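Ranked penalties for leaving early — what do you think is fair?
Orkcombe forum > General > Matchmaking and ranked

oda_h
I want to ask about the leaving penalty in Orkcombe, since the December patch made it much harder. On Monday evening my internet went down for less than a minute. I came back, we finished the match and we even won it. Still I lost 80 rating points and got a 40 minute ban from ranked. I have played 341 ranked matches on this account and I can remember leaving two of them, both times because of the same bad router.
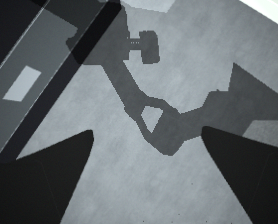 I understand that people who quit must be punished. My question is only whether the game should treat a person who returns in the same way as a person who closes the window after losing the first round.

Tustar
Yes, it should. For the four others in your team the result is the same. They play one short during the most important minute, and they didn't choose your router. I am sorry if it sounds cold.

oda_h
It is not cold, but it is not exact either. We were in the buying phase. No one was even on the map yet.

margit_b
I agree with Oda. The old system looked at how many rounds you missed. If you missed none, you got a warning and that was all. I don't understand why they threw it away. In Kandasamy, which I played before, you have three minutes to come back and the penalty starts after this.

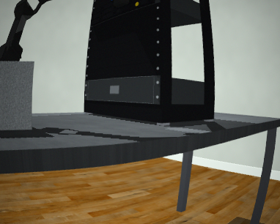 For me the bigger question is whose fault the lost connection is. Twice this winter the whole lobby was thrown out at the same moment, and all of us were punished as leavers. Support gave me the points back after nine days, but the ban was long finished, so what is the use? A server is a real thing standing in a real place, a black rack with a unit mounted in it and shelves inside, and sometimes it fails. They can see on their side when ten players disappear in the same second. It should not be me who must write a ticket and prove it.

Tustar
On this point I agree with you completely. If the whole lobby drops, no penalty for anybody. But that is a different case from the first post.

seoah
I'm in a small team and we play almost every night, so I see the other side. Before the patch there was a trick: a player pulled out the cable when the round was going badly, got a pause for the team and came back with a plan. It happened to us in the final of a small cup with 4,000 coins as the prize. The pause rule was made for honest people and it was used by the others. So I prefer the hard version, even if I also get hit by it sometimes.

oda_h
But then they can remove the pause and leave the penalty as it was. These are two separate rules.

seoah
They can, yes. I would accept this. I only don't want the old situation back.
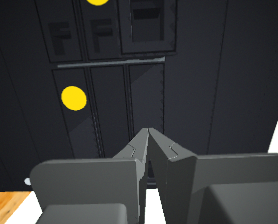
I also think the size of the penalty should depend on your history. Somebody with two disconnects in a whole season is not the same as somebody with two in one evening. Baveck wrote a good post on this last year, but I can't find it any more.

Baveck
It was deleted together with the old suggestions section. In short: first disconnect in 20 matches, warning. Second one, a small loss of points. Third one, a ban. Coming back before the round starts doesn't count at all. I still think it would work.

Tustar
It would work until people learn they have one free leave in every 20 matches. Then everybody uses it on the map they hate.

Baveck
Some will, I admit. But they leave today also, they just take the ban and watch a film.

sulastri
Small practical advice for Oda: write to support anyway and put the match number in the title of the ticket. My first one had no number and it was closed automatically. The second was answered the next day and I got half of my points back. I don't know why only half.

oda_h
Thank you, I didn't know about the match number. I have sent it now. Half would already put me back in gold, so I will not complain too much if it is half.

margit_b
Please write here what they answer. I have another ticket open from the second lobby crash and so far it says only "in review".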